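August 21, 2023

Up at 5:40, no reason. Lay there doing rent math, got up, coffee, the last of the bread. Landlord letter still on the fridge under the fish magnet. 300 more a month starting with the new lease. Read it again like it might have changed. 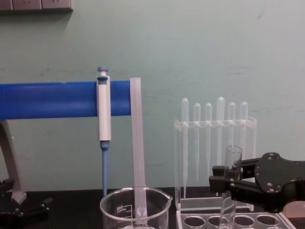 So the choice is still the same as last night. Stay and pay, or take the place in Dosberg that Katherine's cousin is leaving. Smaller. Has a tub though. And a window over the sink, which I keep coming back to, stupid thing to move for. Bus is the 91, goes right down to the river and then you walk.

Called Katherine at lunch. She says the cousin wants an answer by the end of the month and there's a guy from Fornness who already came by with a tape measure. Typical. Told her I'd look at it tomorrow after work if Ansel lends me the car. Ansel says yes but it's low on gas and the passenger door only opens from inside. Fine.

Work was work. Short staffed, Benedito out with his back again, so I had his stuff plus mine and ate standing up in the hall. Spilled soup on my good gray pants. Soaked them in the sink when I got home, forgot, remembered just now, they're still in there.

Savings: 3,000 and change. Deposit would eat a big piece of it. Movers another 659, and that's the cheap quote, from the Pradley people, with me doing all the boxes. Could skip movers if Edivaldo and his brother help but the couch is the couch. Took four of us to get it up here and we took a chunk out of the stairwell doing it. Maybe leave the couch. Maybe sell it? Who'd buy it.

Mom called during dinner. Did not tell her. She would have opinons about Dosberg, she lived there for a year before I was born and still talks about the damp. Talked about her tomatoes instead. They split from all the rain and she's making sauce, wants her big pot back. I have the pot. I've had the pot since Easter.

Things to ask tomorrow:

- heat included or not
- laundry, in the building or down the street
- who lives upstairs
- does the tub leak (smell the floor)
- can I paint

Mrs. Segers stopped me on the stairs coming in, she got the same letter. Twenty-two years in 2B. She's not going anywhere, she says, they can carry her out. Then she gave me half a plum cake wrapped in foil and asked me to look at her radio. Just needed batteries. Felt bad the whole way up and I haven't even decided anything.

Ate the cake, all of it. Too hot to sleep, fan is making the clicking noise agian. Somebody in the lot trying to start a car over and over.

Tomorrow: pants. pot. call Lopes about the tooth. get gas before the bridge, not after.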